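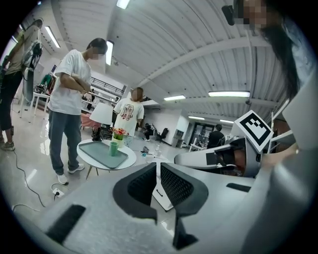

OK, water first, then start. Don't thank people yet, that goes at the end or I'll forget someone and have to do it twice.

Hi everybody, I'm Booker Nguyen-Tran, and I'm one of the students on the Brullis project. I got picked to talk because I lost a bet over dinner (pause, see if anyone laughs, move on either way).

Brullis is our class project. The short version: we teach a robot to do small household jobs by doing those jobs ourselves, over and over, with grippers held in our own hands. So when you come by and see people standing around a coffee table holding a piece of robot, that's the homework!

## Why hand-held

We started the way most student teams start, by trying to drive an arm with a game controller. I was terrible at it. It took me nine minutes to pick up a sponge, and I'm counting the part where I dropped it and pretended I meant to.

With a gripper in your hand you already know how to reach for a thing. You squeeze, the fingers close, you move it, you let go. The marker on the tool helps us work out where it was the whole time, and that's most of what the robot needs from us. (If someone asks about the math, point at Dolores. She wrote that part and she likes the question.)

## How a session goes

Talk slower here, I always rush this bit.

We work in teams of four. Two people handle the tools and talk each other through the job, one person keeps the log, and one watches. The watcher's job sounds fake and I promise it's the hardest. You stand there with your arms crossed and you don't help. You'll want to help so badly. The cup is tipping, you can see it tipping, and you leave it alone and write down what happened when it's over.

We rotate every seven tries. It used to be whenever somebody got tired, and then we looked at the log and found out that I get tired a lot faster than I say I do.

The jobs themselves are pretty dull on purpose:

- put a cup on a tray
- take the cup off the tray
- slide the tray over without moving what's on it
- hand something from one gripper to the other

That last one is the one we're proudest of – and also the one that made us argue the most. Which hand lets go first? Try it with the person next to you, pass them a pen. You both kind of hang on for a second, right? We had to decide whether that second was a mistake or part of the job. We kept it.

(Give them time to do the pen thing. Last practice I talked right over it.)

## Stuff that went wrong

Be cheerful about this, it's the good part.

Our first batch was Munshi. We name batches so we can complain about them by name. Munshi was all recorded at the same table, same cup, same lamp, same spot on the floor. The robot trained on it looked brilliant until Dolores moved the table over a couple of feet, and then it reached very confidently for nothing at all.

So the next batch, Kanari, we moved everything between tries. Table, tray, people. It was chaos and the log was a mess, and Kanari still did way better.

The other big one was reflections. Shiny floor, lots of lights overhead, and some tries where the tracking would just jump. We lost most of an afternoon in September thinking a tool was broken. We took one apart! Then Dolores Dunleavy tilted her marker a little, the jumping quit, and I had to put the thing back together with one screw left over. I still have the screw. (Hold up the screw. It's in my left pocket. CHECK POCKET.)

## What we're doing next

The batch we're on now is called Grita, and the new rule is that the same person can't do both halves of a handoff log and a handoff. Sounds picky. It came out of two people, I'm one of them, marking our own tries a bit too kindly.

We also want more left-handed people. Seriously, come find me after. Nearly everything we have is from righties, and the robot has picked up our habit of coming at the cup from one side. If you're a lefty and you've got an hour, we'll teach you the tool and I'll bring snacks.

## Ending

Thank Dolores for the tracking code, and for letting me tell the screw story. Thank the rest of the class. Thank whoever stayed to coil cables.

If there's time, questions. If they ask when it'll be able to do dishes, say it's still working on one cup.

Leave the sign-up sheet by the door, pen on a string.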